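The Block Box

Every house with children in it has a box of blocks, and most of those boxes are not the one the blocks came in. Ashton Tomoana has been mending and re-sorting sets for other people since June, and he has seen them arrive in shoe boxes, a bread bin, a pillowcase and, once, a suitcase with a broken lock.

The work is slow and fairly dull to watch. A set gets tipped onto a table and divided by color, then by shape. Cubes go first, as they are easiest to spot. Cylinders roll off and have to be picked up again. Anything chipped gets a rub with fine sandpaper, and anything sticky gets a cloth with a little dish soap on it. He does not soak wooden pieces. Soaking lifts the grain and the paint goes with it.

His largest set so far is a Lindqvist set from a school in Killia that had 1,254 pieces when it left and 300 fewer than it should have had. The school was told, and did not mind. The smallest was a four-color cube set belonging to a family who wanted only the reds matched.

Red is harder to match than people expect. The reds in older sets tend toward orange, and a new cube from Bolmont put beside an old one will look nearly pink. Tomoana keeps a tray of single cubes for this, and holds them up one at a time against a white background in daylight. Lamps are no use for it. A cube that looks right under a kitchen bulb at night can look wrong at breakfast.

The surface matters too. The top of a cube often takes paint differently from the sides, and on some the streaks show through on one face while the next face is quite smooth. He leaves that alone. He also leaves rounded corners alone, within reason. A block that has been handled for years stacks as well as a new one up to three or four high, and few children under five go higher.
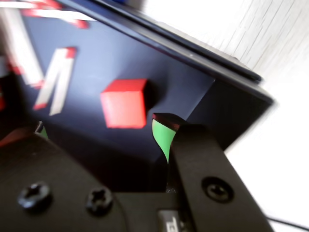
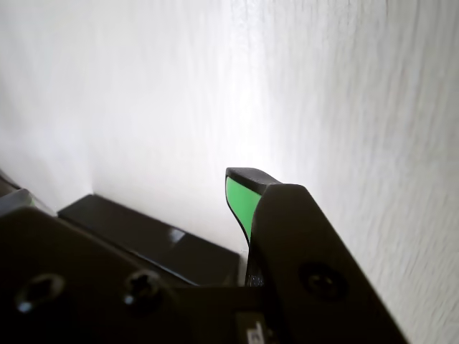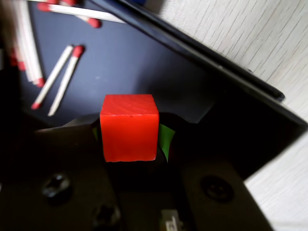
First, a red cube against a navy box lettered in white and red; second, white wall; third, a red cube with softly worn edges.

Then there is the question of what to keep them in. Tomoana likes a shallow box with a dark floor. Bright pieces show up against it, so a child can find the last yellow one without emptying the lot. Deep tubs hold more, but everything small sinks, and the whole tub ends up on the carpet every time.

Lids are a matter of taste. A loose lid gets lost and a tight one gets torn at the corners. If the box is cardboard, he runs a strip of paper tape inside each corner before it goes back into use. Clear tape yellows and comes away in a year or two.

He charges $59 for a standard set, which covers cleaning, sanding and up to ten replacement pieces. Repainting is extra, and he will try to talk you out of it. Fodusier sets are the exception, as their old varnish flakes and has to come off whatever the owner wants.

The waiting list is open again. Send the blocks in whatever they live in now, and put the loose ones from under the couch in a separate bag.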